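Bench Safety Checklist, Gripper Comparison, Cell 2
Inspector: Kirstin Guthrie
Date: 7 Sep 2026
Under test: Nilsuwan five-finger hand, against the Clivis two-jaw we already own
Controller: Plultness, firmware unchanged since August

Marks are OK, FIX or NO. OK means I looked at it. FIX means do it before the next run. NO means power stays off until I have been back, and I walk slowly.

1. Arm mounting bolts torqued and paint-marked
OK. All marks line up. One bolt has two marks in two colors, so somebody checked it and then somebody checked them.

2. Wrist adapter seated, no play
OK for the Nilsuwan. FIX for the Clivis adapter, which rocks a hair when you pull on it. The shim is in the drawer labeled SHIMS. I had hopes for that drawer and for once it came through.

3. Emergency stop latches and cuts power to arm and hand
FIX. The arm stops. The hand stops too, but it lets go first on the Nilsuwan and holds on with the Clivis. Either one can be argued for. What we can't have is the same button doing two different things depending on what got bolted on that morning. Pick one and write it on the front page of the procedure.

4. Payload limits entered for each gripper
FIX. The Clivis is entered at 549 grams, correct. The Nilsuwan was also entered at 549 grams, because it was copied from the Clivis. Weigh it with its adapter on and enter that.

5. Speed limit with a person near the table
OK. Set at 40 percent and locked. I tried the old password and it no longer works. Thank you to whoever finally changed it.

6. Guarding and floor line
FIX. The tape is down to a few brave inches on the door side. New tape, and please clean the floor first this time.

7. Finger pinch points
OK with comment. The two-jaw has one place to get pinched and everybody knows where it is. The five-finger hand has a great many and they move around. Treat it like somebody else's dog. No reaching in to straighten a part while the hand is enabled, even if the part is obviously crooked and it is bothering you.

8. Grip force check, both grippers
OK. Test sheets are in the binder. The Nilsuwan log shows 3,532 open-close cycles with no fault. The Clivis log shows 96, and then a page where someone did long division.

9. Bin picking, small parts
FIX.

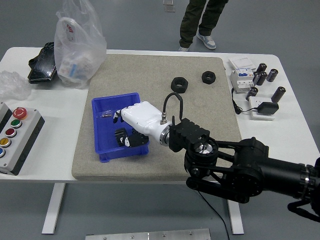 Bin picking is where the two grippers really part ways, and where most of my comments landed. The Clivis needs a clear approach from straight above and sulks without one. The Nilsuwan will go in palm down with its fingers curled near the corner of the blue bin, and that puts a lot of knuckle close to a plastic wall. Add a wall clearance check to the program, set for the hand's widest pose. Fasten the bin down as well. A bin that can tip is a second moving part, and we have enough of those.

10. Cables clear of the arm's full travel
FIX. The thin cable that arches over the wrist needs a clip or a sleeve. Run joint six slowly to both ends and watch the loop the whole way. The cable hanging under the arm past the table edge gets a tie to the leg, with slack for the reach pose.

11. Table clear of everything not in the test
NO. Crumpled plastic sheet goes in the trash. The bag of boxes goes to stores. Capacitors go back in a bin with a lid, and are to be treated as charged until someone with a meter says otherwise. The control box gets stood up and screwed to something. An emergency stop should be where your hand expects it, and mine did not expect it lying on its side.

12. Power adapter and socket off the work surface
FIX. Move to the rail under the table. There is a rail under the table. We paid Nolleseck to put it there.

13. Footwear
FIX. Sneakers are fine for the office. Inside the line it is safety shoes, visitors included, managers especially.

14. Procedure posted and current
FIX. The one on the wall is for the suction cup we sent back.

Result: not released for powered comparison runs. Items 3, 4 and 11 first, the rest in any order you can live with. Initial each line when it is done, in pen.

K. Guthrie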